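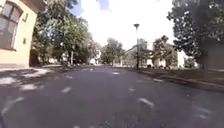

Section 2: Getting ready to ride on a wide street

Most of us learned to ride on small, quiet streets, and the first time you bring your Hustadley bicycle out onto a big road it can feel like an awful lot of asphalt all at once. Please don't let that put you off! Good lights and a calm plan will take you a long way, and both can be sorted out at home before you leave. Look at the left side of the road, where bright blotches of sun lie right up against deep shade. Your eyes need a moment going from one to the other, and so do the eyes of the person driving behind you, which is why this guide starts with lights even for daytime rides. Notice too how soft and faded the white dashes are, and plan to ride a steady line of your own even where the paint is hard to follow.

Fitting the lights

1. Stand the bicycle on level ground and lean it against something that won't roll away (a garden wall does nicely).

2. Slide the Ceritz front light onto the handlebar bracket until it clicks. Tip it down a little so it doesn't shine straight into people's faces.

3. Fasten the rear light to the seat post with the rubber strap. If you carry a bag back there, pack the bag first and then check that the light still shows.

4. Press and hold the button on each light to choose the daytime setting. The front light gives 300 lumens on this setting and will go back to it the next time you switch on.

Note: New lights come only partly charged. Give them a full evening on the cable before the first outing, and have a cup of tea while you read the rest.

Setting out

5. Before you pull away, look over your shoulder, and then look once more.

6. Keep a comfortable distance from the edge of the road. Hugging it too closely leaves you no room to steer around a crack or a rough patch.

7. Ease off before you go into deep shade and take your sunglasses down your nose if they are very dark. Save any change of position until you can see the surface well.

8. Signal early, hold your arm out long enough to be seen, and put both hands back on the bars before you turn.

CAUTION: Patched and worn asphalt can tug at a narrow tire. Cross cracks as squarely as you can, and brake before them.

Spare brackets are listed under part 617, and straps under part 558.

Print this page | E-mail this page

Reader comments (2)

Britt-Marie Isaksson
24 Oct 2024
The strap was too short for my fat old seat post, but the longer one from Boström fits beautifully. Maybe add that to step 3?

Dromivia
I'd move the charging note up to the top. I had everything fitted and my shoes on before I got to it.

We use cookies to remember your language and your saved pages. Accept | Settings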